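Tooling notes: the Prolura alignment pass

Prolura 2.4 went onto the build server in May, and most of the change list concerns one stage of the pipeline, the pass that takes hand-held gripper recordings and turns them into trajectories a policy can train on. Users who only consume finished episodes will see no difference in the file layout. Users who run the pass themselves should read on before rerunning old sessions.

The previous release estimated the pose of each gripper independently. Every frame with a readable marker produced a pose, every frame without one was interpolated, and the two hands were merged at the end by timestamp. That worked well enough for single-hand tasks. On two-handed tasks it left a small drift between left and right that grew whenever one marker cube went out of view, and the planner in Venora treated the drift as real motion. Several users reported grasps that closed early on the left side. The cause was upstream of Venora, which was doing what its input told it to do.

In 2.4 both grippers and the head camera are solved together over a sliding window of 41 frames. A marker seen on one hand constrains the head pose, and the head pose in turn constrains the other hand. When a cube shows more than one face, all readable faces go into the solve with a weight based on viewing angle. Faces seen at a steep angle are no longer dropped outright - they are kept at low weight, and this removed most of the jumps we used to get as a wrist rotated.

The lens model has changed too. The old pass undistorted the whole image first and then looked for corners, which smeared the markers near the edge of a wide lens. The new one detects corners in the raw image and maps only the corner points through the fisheye model. Detection takes longer per frame, but the full-image remap is gone and total run time comes out slightly lower. Calibration files from Erraji are read directly. The old converter script still ships and can be ignored.

Floor-level work has been the hardest case for the pass. The hands are far from the head, the markers are small in the image, and a glossy floor can put a second, mirrored highlight near the cube. We added a check that rejects any candidate pose placing the gripper below the fitted floor plane. 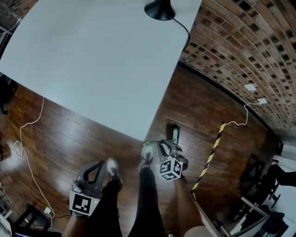

The check is on by default and reads its margin from floor_margin in the session config. Leave it alone for hard floors. On thick carpet the plane fit is less stable and a wider margin helps.

Two known problems remain. Windows in which neither gripper has a readable marker for more than 11 consecutive frames are flagged and cut, and the cut can land in the middle of a grasp. A longer bridge using inertial data is on a branch but has not been merged. Also, sessions longer than 800 seconds may run out of memory on the smaller workers. Split them with the --chunk option until the solver learns to release old windows.

Old sessions do not need to be recorded again. The Allmont archive keeps raw video and calibration side by side, so a rerun is one command per session. Trajectories from 2.4 carry a new version field, and the Venora loader will refuse to mix them with older ones in a single training set unless allow_mixed is set. We suggest leaving it unset.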